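March – bench notes, afternoon session
Cyril Treloar

Purpose of this entry: survey of the white desk and hutch at the far end of the Dovallow room, ahead of deciding whether it stays against the brick or goes to Ogola. Nothing moved yet. Dimensions in millimetres, steel tape, read twice.

Width across the desk top is 1,067. The drawing I had from Jelent says 1,000, so either the drawing is for the smaller version or somebody rounded it. I have written 1,067 on the drawing in pencil and initialled it. Check the other figures on that sheet before anyone cuts to them.

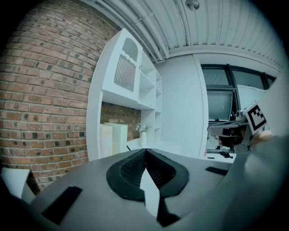
Cyril Treloar, fittings and joinery

The brick is the awkward part. The wall curves, and a straight-backed desk on a curved wall touches where it likes. I measured a gap of 50 at the worst point. A filler strip would hide it but would need scribing to every course, and I would sooner leave the gap and use it for cable.

The darker bricks stand back from the face of the wall. No fixings into those. If the hutch is to be tied back, go into the flush bricks only, and drill the brick, leaving the joints alone. Old mortar test elsewhere in the building was poor – see the Skarkau pages earlier in this book.
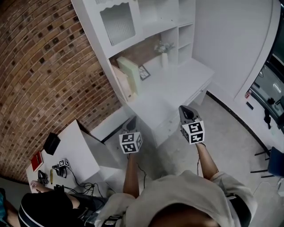 Dovallow Fit-Out Workshop – room and furniture notes

Hutch: one upper cabinet with a glazed door, then open cubbies in a column to the right of it. The scalloped trim on the cabinet is sound on inspection, one corner slightly proud. Door swings clear. Hinges want a quarter turn on the lower screw. Did not do it today as the right driver was at Skarkau.

Desk drawers: all run. The end one binds for the last part of its travel, which I put down to the carpet letting one leg sink. Packed the leg with 2 offcuts of hardboard and it ran better, then took them out again so the levels would be as found.

The vase, the small picture and the upright items can stay on the desk until a decision is made. If it does go to Ogola, wrap the vase separately and take the glazed door off before lifting.

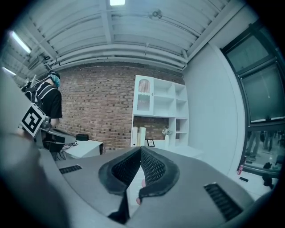 Remaining question is weight. The hutch and desk may be one carcass or two; I could not find a joint from the front and the back is out of reach until the whole thing comes forward. Assume one until proved otherwise, and plan the lift on that basis. Slide it on a blanket over the carpet. Do not drag it by the counter.

White work table: leave where it is. It covers a run of brick I have not checked, so that stretch is still blank on the plan.

To do: recheck the Jelent sheet. Bring the driver. Level across the desk top in both directions, with the drawers shut.

Comments

Jelent sheet is the narrow version. There is a wide one in the same folder, second page. It gives 1,067.

Would a cork pad under the leg do instead of hardboard? It creeps less on carpet in my experience.

Reply from C. Treloar: Cork is fine if there is any. Thanks for the second page, I have put it in the book.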